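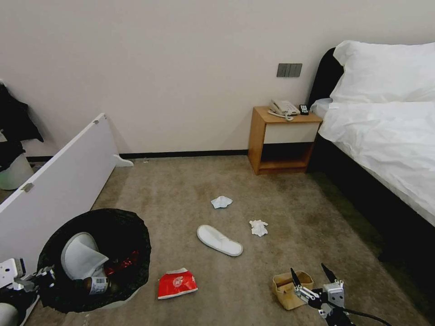 wunham_lettings
Posted July 13, 2024
Has anyone here had the Pillon two-arm unit on trial for room turnarounds? We run a small guest house and have been offered the litter pick-up package, which is the base unit plus the floor-clearing software. The quote is 798 a month on a 3 month minimum, with set-up on top. The rep says it will do a floor like that one, tissues, slippers, food wrappers and small boxes, straight into a lined bin. I don't need it to make beds. I want to know whether the floor part is worth paying for on its own.

gruff_porter
We had one from April. It picks up tissues and wrappers well enough. Flat things are harder. Ours would go at a sheet of paper four or five times before it moved on. Anything with a bit of height to it, fine.
Set-up took a full morning, and they want the bin in more or less the same place each time.

Koo_user
Depends which fingers you get. There are two sets on the price list and the reps don't always bring it up. Ask for the longer ones if you have carpet. The short ones are meant for table tops.

wunham_lettings
Thanks, I'll ask. Is the software the same for both sets?

Koo_user
Yes, same software, but you have to tell it which set is fitted. If you change them yourself, do the calibration again or it will reach short.

backstairs
I'll be the one to say it. A person with a bin bag clears that floor in less time than it takes to wheel the thing out of the lift. 798 a month buys a fair few hours of cleaning where I am. We looked at it and said no.

gruff_porter
That's fair for one room. We have two floors and it was the late check-outs that got us, when everything needs doing at once. The unit did floors while staff did bathrooms. I wouldn't have it for a place with six rooms.

backstairs
And who moves it between rooms?

gruff_porter
We did. It will drive itself down a corridor but not over our door strips, so someone had to give it a push. I told Pillon and they said ramps were 183 for the set. We didn't buy them.

Attila Vörös
I fit these for a living, though for Grusis and not for Pillon, so take that as you like. The picking up is the part most people watch in a demo. I would watch the letting go. Soft plastic bags are the ones to try, as they can cling to the fingers and come back out with the arm. Take your own rubbish along, and don't let the rep choose it. 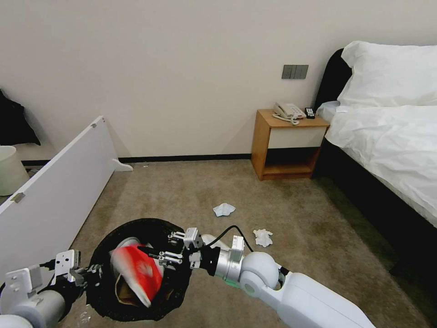

Also check how far it can reach under the bed and down beside the nightstand. Most two-arm units are happy in the middle of the carpet and poor at the edges. And ask what it does when the bin is full. Some stop and call you, and some keep piling things on top.

wunham_lettings
Useful, thank you. Does anyone know about slippers? We get through a lot of the disposable ones.

Koo_user
Slippers were fine for us, one at a time. A pair pushed inside each other it dropped about half the time.

backstairs
Half the time. So you go in and check the room afterwards anyway.

Attila Vörös
You should be checking the room anyway. But yes, if every room needs a second go, the sums don't work.

gruff_porter
One more thing on cost. Our contract had a 300 collection fee if you sent it back at the end of the minimum term. It was on the last page. Get that taken off before you sign - they took it off for us when we asked.

wunham_lettings
Just looked and it is on ours too. I'll ring them about that and the fingers, and I've asked for a trial day in one of our own rooms. Will post how it goes.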